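I've had the Lirkex clamp arm on my workbench since January, which is long enough to have opinions, and I have a bunch of them. Short version: I like it a lot, I'd buy it again, and there are a couple of things about it that bug me every single time I use it.

Some background first. I do small repair and hobby stuff in the back half of our spare bedroom (the front half belongs to the ironing board, don't ask), and for years I held everything up with whatever was lying around. Stacks of books. A soup can. I had one of those bendy gooseneck arms from Turov, and it was fine for maybe a month before it started to sag like an old flower. You'd set it, look away, and your light was pointing at your knees.

So I wanted something stiff. The Lirkex is about as plain as a thing can be -- straight black metal bars, clamp blocks, knobs you turn by hand. I paid $73 for it, which made me wince a little, when the Gamel version was sitting right there for a lot less. But a guy at the store let me handle both and the Gamel knobs felt gritty to turn. Sold!

Setup took me 30 minutes, and a good chunk of that was me putting the lower bar in upside down. The instruction sheet is one folded page with tiny drawings and no words at all. If you've ever put together a microphone stand you'll be fine. If you haven't, lay all the pieces out first and match them to the drawing before you tighten anything.

The nicest part is the knobs. The upper one is the bigger of the two and has a ridged rim, so you can get a real grip on it, even with hand lotion on (ask me how I know). The lower one is smaller and round, and I do wish they'd put the big style in both spots. By the end of an evening of fiddling my thumb is tired from the little guy. On the plus side, I set mine up with both knobs facing the same way, and now I can reach up, loosen, nudge, tighten, and go down to the next one without leaning around the bar.
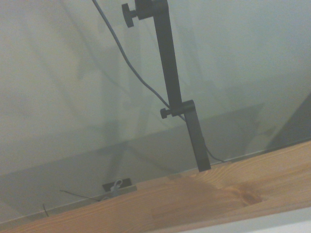

*Both knobs turned to the left, foot down on the pine board.*

The foot is squared off and it sits flat, which I love on a wood surface. It did leave a little dent in my board the first week when I got carried away with the tightening, and I've kept a scrap of felt in the drawer for it ever since (do I always remember to use it? No). Pine is soft, so go easy.

Now for the complaints. There's no cable clip! For this price! I ended up just letting the cord hang down alongside the bar, and it wanders wherever it wants. I tried 2 of those stick-on Rees clips and they popped off overnight. A twist tie from a bread bag works better than either one. Come on, Lirkex, a plastic clip costs pennies.

The other gripe is that there are no marks on the bars. If you move the arm for one job and want it back exactly where it was, you're eyeballing it. I put a dab of white nail polish at my favorite height on a friend's arm and it worked great, so that's on my to-do list.

Does it stay put, though? Yes. I've left it at the same height for days and come back to find it right where I set it, and after the Turov that feels like luxury.

I'm giving it 4 stars out of five. Throw a clip in the box and I'd bump it up.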